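The Rehearsal Room
How a software team at Sembiring is teaching its planners to ask for a second look

By the Features Desk
January

212 shares | 17 comments

The planning group at Sembiring does most of its work before any arm moves. Its engineers occupy one floor of a former textile warehouse in Sotodstead, and on most mornings the only sound is typing. The arms themselves are kept in a separate building across the yard. Between the two sits Nudico, the simulation and planning package that the group has maintained for the past several years and that now decides, for every program the company ships, whether a motion is fit to be tried on hardware.

Nudico began as a collision checker. An engineer supplied a path, and the software reported whether any part of the arm would pass through a wall, a shelf or the arm itself. It did this well, but the answer arrived late in the process. A path that failed was sent back to be drawn again, and a path that passed could still leave the gripper in a place from which it could see almost nothing of use. The second problem proved the more expensive of the two.

The current version treats the view from the wrist as part of the plan. Each candidate motion is rendered from the position of the wrist camera, and the perception software is run on the rendered pictures exactly as it would be run on real ones. If the software cannot place the surfaces near the fingers with enough confidence, the planner lowers the score of that motion and looks for another. Engineers in the group refer to this step as the rehearsal.

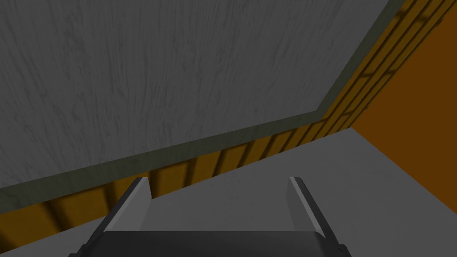
A rehearsal set consists of 4,000 starting poses, generated overnight and sorted by the type of difficulty they present. Many are ordinary. The ones that receive attention are the close approaches, in which a large surface takes up much of the view and the software must judge distance from an edge and a small amount of texture. Early releases of Nudico handled these poses poorly. The perception module would find a plane, report it with confidence, and assign it to the wrong side of the workspace. The planner, having no reason to doubt the report, would then propose a motion through a solid object.

The remedy was a change in what the two modules are permitted to say to each other. Perception now returns a measure of doubt along with each surface, and the planner is required to use it. Where doubt is high, the planner may spend time on a short corrective motion, usually a retreat and a turn of the wrist, before committing to a longer one. In internal trials, the share of close approaches resolved without human help rose from 69 percent to 83 percent after the change was adopted.

The cost is time. Each corrective motion must itself be checked, and the group has set a limit of 40 milliseconds for the whole exchange. Meeting that limit required a good deal of unglamorous work on the tooling. The renderer was reduced to plain materials and simple lighting. Meshes that had been imported at full detail were replaced with coarse ones. Logging was moved to a separate process after it was found to be consuming more time than the planner.

Some customers have questioned whether pictures this plain can prepare software for a real workshop. The group's position, set out in the guide that accompanies each release, is that the rehearsal is meant to find errors of geometry and timing. Glare, dust and worn paint are tested across the yard, on physical arms, under a separate procedure.

That division of labor is being examined at Satton, where the first outside installation of Nudico has been running since the autumn. The plant uses the package to prepare motions for its storage and sorting cells, and its staff have asked for a way to add failed poses from the floor directly to the overnight set. A trial version of the feature is in use. It records the joint positions and the planner's last decision, rebuilds the pose in simulation, and marks it for review by an engineer the next morning.

The group expects to include the feature in its next release. Work on the log format continues, and a draft has been sent to Satton for comment.

Contact the editors | Copyright, all rights reserved | Back to top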